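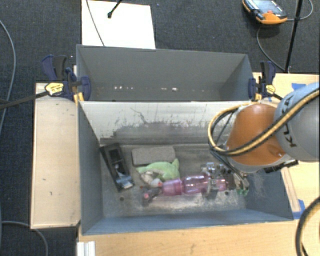 Shop tips: bins, clamps and cables for a picking arm

These are notes from our corner of the shared shop at Gincombe, where a few of us are building a bin-picking cell around a KUKA arm. Most of it applies to any arm that has to reach into a box. Add your own at the bottom of the shop page.

Holding the bin

Clamp the bin before you teach a single point. A bin that shifts a little each time the gripper brushes a wall will ruin your positions over an afternoon, and you will blame the software first. We use two bar clamps, one on each side, where the divider meets the outer walls. That is the stiffest part of the bin. If you clamp in the middle of a long wall, the wall bows in and the gripper finds it.

Tighten by hand only. Check the clamps again after the first 10 picks, then at the start of each session. Keep the bars pointing outward and slide the spare length to the side where the arm never goes. If a bar has to stick out on the arm side, pull it in as short as it will go.

Put a strip of scrap wood between a metal jaw and a painted wall if you care about the paint. We stopped caring.

Marking with tape

Blue painter's tape comes off wood cleanly if you change it every few weeks. Left all winter, it tears into little strips and you will be scraping with a fingernail. Use it to mark where the bin corners sit, so the bin can come out for sweeping and go back to the same place. Write on the tape with a soft pencil. Marker goes through to the wood.

Cables on the arm

Leave a loop at each joint that turns. Jog the joint to both ends of its travel at slow speed and watch the loop the whole way. It should never pull straight and never hang low enough to catch on the bin. Thaís Portela cut our first set of cables too short, and we lost a full evening making a new set.

Hook and loop straps are better than zip ties while you are still changing things. Zip ties have sharp tails. If you do use them, trim them flush with nippers.

Where a cable crosses the table, give it a wide curve and keep it out of the way of your sleeves. Floor cables go along the back or under a mat - not across the path to the sink.

What to put in the bin

Start with five things and no more. Pick shapes that are different from each other: something round that rolls, something soft, something flat, something clear or shiny. See-through plastic gives cameras trouble, so put it in early and find out where you stand. Soft toys are good for testing grip force. Wash them now and then, as they pick up gray dust from the metal.

Do not use anything with liquid in it. Do not use glass.

We keep our test things in a Flostia tub under the bench. Please put them back there. The Lysenko group next door has its own tub and would like its things returned too.

Scuffs and scratches

The bin will get scraped, mostly on the floor and the divider. A few marks are fine. If the same spot keeps getting deeper, your approach is too low or too close to the wall. Raise the lowest point by 5 mm and run it again. Wipe the bin with a damp rag and dry it. Grit under a finger will scratch worse than the finger does.

The pendant

Set it down where the person running the arm can reach it without leaning over the table. Know where the stop is before you let the arm move. We run at 10 percent speed for anything new, and go up only after 17 clean picks in a row. The number came from the old Pendano build sheet and we have kept it.

Hands out of the bin when the drives are on, including for "just one second" to turn something over.

Last edited 8/24/26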